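5. Entering old weather and harvest records

This section explains how to bring a handwritten source, for example a farm diary or a parish book, into the Zirkasus database with the program Cunia. It is supposed that you have finished section 4 and that your source already has a source number.

We use the Endville farm book as our model in all steps. It has 469 pages and describes the dry summers, the bad harvests and the prices of grain in one valley. The handwriting is good in the first half and difficult in the second.

5.1 Create the record set

1. Open Cunia and choose File, then New Record Set.
2. Type the source number. The title will appear by itself. If it does not appear, go back to section 4.3.
3. In the field Calendar, choose Julian or Gregorian. Do not leave it on Unknown if the source gives any sign of which one was used.
4. In the field Place, type the name as it is written in the source. The modern name goes in the second field.
5. Press Save.

Caution: the calendar cannot be changed after the first entry is saved. In the Endville set we chose wrongly, and 116 entries had to be typed again.

5.2 Attach the page pictures

1. Choose Pages, then Attach.
2. Select the folder with your scans. Cunia takes up to 371 pages at one time, so a longer book must be attached in two parts.
3. Wait until the bar at the bottom becomes green. With a slow connection this can last half an hour.
4. Open the first and the last page and compare the page numbers with the original.

Note: blank pages must be attached also. When they are missing, all the following numbers are moved by one, and the mistake is usually found very late.

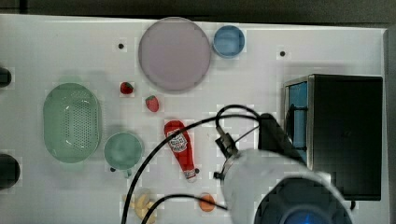 Figure 5a. Plate, small blue bowl and two toy strawberries on a white table.

5.3 Type an entry

One entry is one event on one date. A sentence such as "no rain since Easter, and the well is dry" makes two entries, one for the rain and one for the well.

1. Press New Entry.
2. Type the date exactly as the writer gives it, with the old spelling. If he writes only the name of a saint's day, type this name.
3. Press Convert. Cunia suggests a modern date. Accept it or write your own in the same field.
4. Choose the kind of event: drought, frost, flood, storm, harvest, price or other.
5. Copy the words of the source in the field Text. Do not correct them.
6. If a word cannot be read, put two question marks in its place.
7. Choose how sure you are, from 1 (a guess) to 4 (clear).
8. Press Save Entry.

Note: the year did not begin on the first of January everywhere. An event from the winter months can therefore belong to the next year in our counting. Cunia shows a small yellow sign at such dates, but it does not decide for you.

Caution: do not use the key Escape while the field Text is open. The text will be lost without a question.

5.4 Prices and measures

A bushel in one town was not always the same as a bushel in the next — please keep the local measure and do not calculate it into liters.

1. Choose the kind "price" as in 5.3.
2. Type the amount, the measure and the coin in their three fields.
3. If the writer says only "dear" or "very dear", leave the amount empty and put his word in the field Text.
4. Mark the box Hearsay when the writer reports a price from a market which he did not visit.

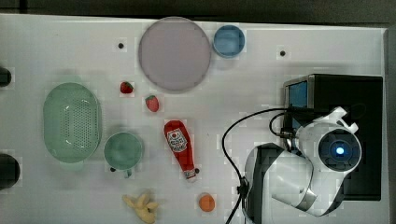
One user of the first edition objected to step 4. In her opinion almost every price in a farm book is hearsay, because the writer seldom says where he heard it, and so the box would be marked on every page. She proposed to mark it only where the source has words like "they say" or "it is told". We now follow this proposal, and the box should be used in this way in new sets.

5.5 Check and send

1. Choose Tools, then Check Set. The Endville set has 1,066 entries and the check needs a few minutes.
2. Red lines must be repaired. Yellow lines can stay, if you have looked at them.
3. Press Send. The set is now locked for you until the editors have read it.
4. To make a change in a locked set, use the form in section 8 — a second copy of the set should not be sent.

Section last changed: July 2, 2019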